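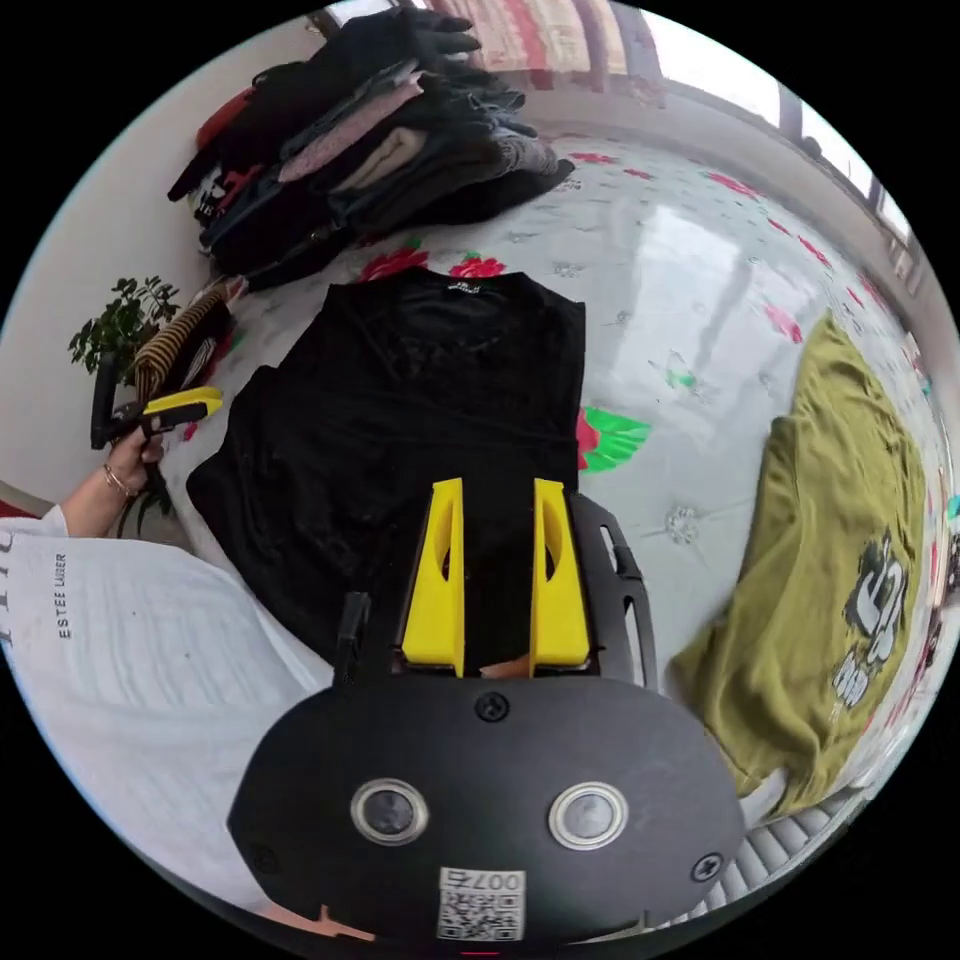

No. 60

I bought another mattress-in-a-box last July, a Skondirik, and I'd like to register a few doubts before the free trial fades from memory and I start telling people it was a good idea.

My old one was fine. I want that written down somewhere. It had a dip on one side and it squeaked, although I suspect the squeak was the bed, and I had slept on it for years without thinking about it once. Then I read an article saying mattresses should be replaced on a schedule, and for a week I woke up every morning checking myself for damage. The article was on a site that earns money when you click through and buy a mattress. I noticed this at the time and bought one anyway.

So, the reviews. The site I used had 3700 of them for the Skondirik and the average was so close to perfect that I should have closed the tab. Has anyone ever agreed on a mattress? Two people who share one can't agree on it. I read a good many and they fell into the same few shapes. There is the person who has slept on it for one night and whose back pain is gone. There is the person who hasn't opened it yet but the delivery was quick. And there is the person who sounds like the box it came in, using phrases such as "pressure relief" and "edge support" the way you or I would say "soft."

The bad reviews were more useful, though I don't trust those either. A lot of them were about smell. The company's answer to smell is that it's normal and goes away, and they call it off-gassing, a word that did nothing to calm me down. Mine smelled like a new shower curtain for 5 days. I kept the window open and slept on the couch for the first of them, and the couch, I'm sorry to say, was very comfortable.

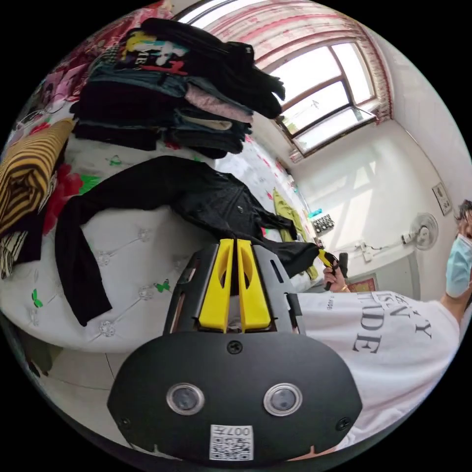 Firmness is where I really lose patience. The Skondirik comes in one firmness, which they describe as right for everyone. Curkirar, the other brand I looked at, has 4, and a quiz to tell you which one you are. I took the quiz twice with completely different answers and got medium-firm both times. I took it a third time claiming to sleep only on my stomach and to be hot at all hours. Medium-firm, plus a cooling pillow. I'd bet a decent sum that most of the warehouse is medium-firm.

There's also the matter of the numbers. Every brand has a drawing of the layers, pulled apart and floating, with arrows of air going up through them. I have never seen one of these drawings explain what happens to the arrows once a person lies down on top, with a sheet and a comforter. Where does the air go? I wrote to Curkirar and asked. They sent me a coupon.

A friend swears by a Kobori, a thin thing you put on the floor and fold up in the morning. I tried it for a weekend. My hips hurt, I was told this meant it was working, and I've noticed that this is what people say about nearly every product that hurts. Shoes, mostly. Also exercise bands.

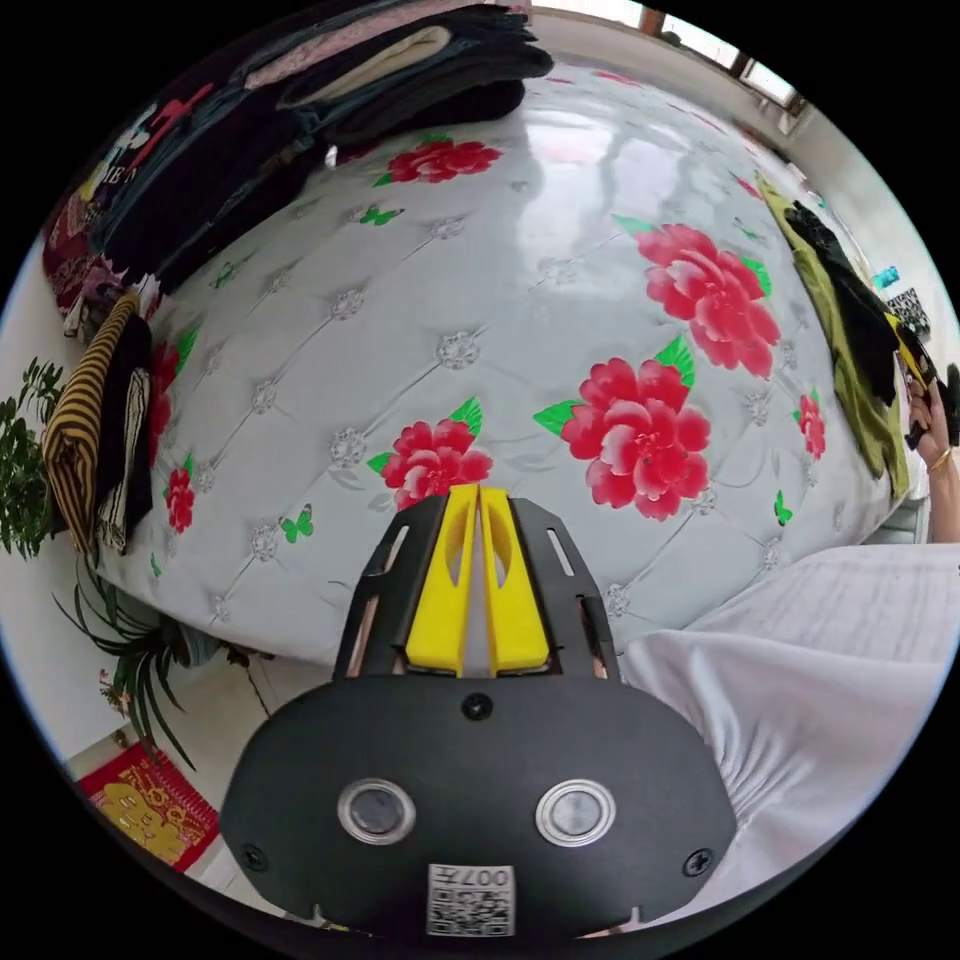 What I'd like is for someone to hide the brand, put five of these things in a row of identical covers, and have people sleep on each one for a month. I looked for a test like that and found plenty of people lying down in a showroom for a few minutes and nodding. I also found a long sleep study quoted on the Garum page (they make toppers), but the link went to another Garum page, and that one linked back to the first.

The Skondirik is okay. I sleep on it the way I slept on the old one, meaning some nights well and some nights badly, and the bad nights line up pretty neatly with coffee after four in the afternoon. The trial period ran out while I was making up my mind. I did read the return terms, eventually. You have to get it picked up in "like new" condition, and I'd be curious to meet the person who can get one of those back in the box.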